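Home Reviews Rackets Shuttles Shoes Club News Contact

Kolonari Yellow Nylon Shuttlecocks

Theano Michailidis, 26th March

I have been playing badminton on and off since school, mostly off if you ask my knees, and in all that time I've been a bit of a snob about feather shuttles. They sound right, they fall right, and they cost a fortune when your Thursday group is full of people who hit the frame as often as the strings. So last September I gave in and bought a big box of the Kolonari nylons, and we've been working our way through them ever since.

First, the colour. I had always bought white before, and I wish I'd switched years ago! Our hall has cream walls and rather tired lighting, and the yellow shows up beautifully against both. My eyes aren't what they were, and I'm picking up high clears far sooner than I used to. They're easy to find at the end of the night too, when everyone is hunting about on the floor and dropping them into a tray for next time.
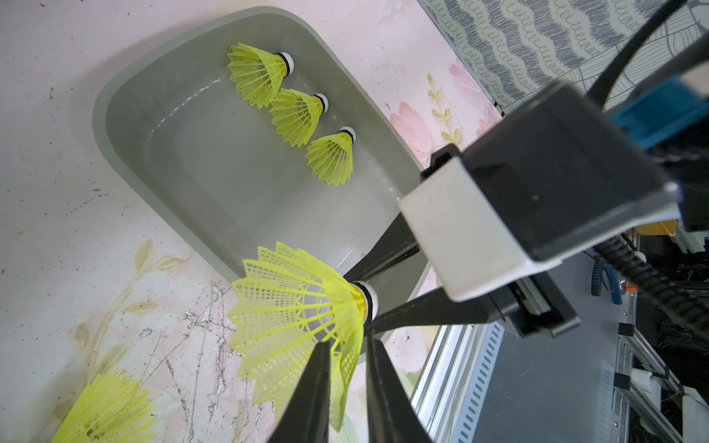
Now, how do they play? Slower off the racket than I expected, which suited us nicely, and they hold a straight line on a drive. Net shots are where you notice you aren't using feathers. The shuttle doesn't tumble in quite the same way, and it took me a good few weeks to stop floating my returns up for somebody to smash. Serving low was fine from the first evening – I might even say I got better at it, though my partner would put that down to practice.

I had a tube of the Clavo nylons to compare them with, and the Clavos are a touch livelier, perhaps too lively for a small hall with a low ceiling. They also went out of shape sooner. The Kolonari skirts do get bent if you leave them squashed at the bottom of a bag (guilty), but mine have mostly come back after a night sitting loose in a tray with a bit of room round them.

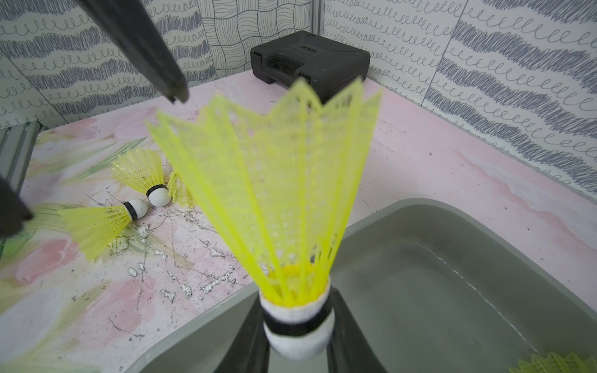 The base is the part I was most curious about, as cheap shuttles so often let you down there. I've had ones where the skirt parted company with the cork in the middle of a rally, and very silly it looks too. With these I've had two go that way out of the whole box, both after a long evening of hard hitting by the younger members, and I can't really grumble at that.

What I don't like is the packaging. The lids on the tubes are so tight that I broke a nail on the second one, and once they're off they never go back on properly. I'd also like to be able to buy a smaller box, but the shop only had the big one when I ordered.

Would I take them to a match? No, our league still wants feathers. For club nights, though, and for the garden when the wind drops, I'm very happy with them and will be ordering again before the summer.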